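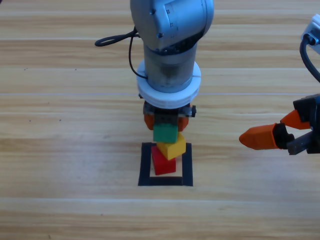
Block stacking

Block stacking is the activity of placing small solid pieces, usually cubes or short bricks, one on top of another so that they stand without glue, pegs or any other joint. It is known mostly as a form of children's play, but it is also used in school lessons, in hand exercises for adults and in small local contests. The result is called a stack, a tower or, when it has only one block on each level, a column.

Description

The simplest stack consists of two blocks. A third block makes the task clearly more difficult, because any error in the middle piece is carried to the piece above it. Blocks for stacking are commonly painted or dyed in plain colors such as red, yellow, green and blue. The colors have no effect on the balance, but they help the player to follow an order, for example red at the bottom, yellow in the middle and green on top.

A stack needs only a flat surface. Tables made from boards are suitable if the seams between the boards are level. On a raised seam the lowest block can rock, and in this case it is enough to move the stack a little to one side.

Balance

A block rests safely when its center of mass is above the surface that supports it. For a single cube this is easy to see. For a stack the same rule must be true at every level: all the blocks above a certain joint, taken together, must have their common center of mass over that joint. This is why a tower can look straight and still fall from its second level.

Friction between the faces is also important. Matte faces hold better than polished ones. Dust, crumbs and thick paint at the edges reduce the contact between two blocks.

Tilted blocks

A tilted block is one which does not lie with its full face on the block below. It may rest on one edge, with a corner lifted. Usually this happens when the block is released too early, when it is pushed from the side, or when the next block presses on it away from the center. A tilted block under another block is sometimes held in place only by the pressure from above, and it can move when the pressure is removed.

There are two common ways to correct it. In the first, the upper block is lifted away straight up, and the tilted one is turned back and set down again. In the second, the upper block is kept in the grip and lowered very slowly, so that its flat lower face brings the tilted one back to level. The second way is quicker but it fails more often, especially with light blocks.

Technique

The block is normally held by two opposite sides, near the middle of its height. If it is held too low, the fingers touch the block below and disturb it. If it is held too high, the block can swing. It is brought over the stack, lowered until the faces meet, and then released by opening both sides of the grip at the same time. Opening one side first pulls the block toward the other side.

Beginners often look only at the front of the stack. Teachers recommend to look also from the side before letting go, as an error in depth cannot be seen from the front.

Materials and sizes

Wood is the traditional material. Plastic, foam and cork are also used. Foam blocks are quiet and safe for small children, but they are so light that a movement of air can bring down a high column. The Orlow set, sold in a cloth bag, has 50 pieces with edges of 40 millimeters. The Pruitt set is smaller and has slightly rounded corners, which makes the useful face of each block narrower.

Games and contests

In the order game, the player receives a list of colors and must build the column in this order. In the blind game, one person builds with closed eyes and another gives directions by voice. In the shared game, the players add one block each by turns, and the player who makes the column fall begins the next one.

The Clevgate Column Day takes place every year on 22nd May in the public library of Clevgate. It was started by the teacher Xiomara Quintanilla, who also wrote its rules. According to these rules, a column is valid if it stands free for nine seconds, and a tilted block is permitted if no hand touches it. The highest result in the single column class belongs to Lyle Kowalczyk, with a column of 446 millimeters. The junior class was added later and is held in January.

See also

Balance
Building toys
Center of mass
Domino row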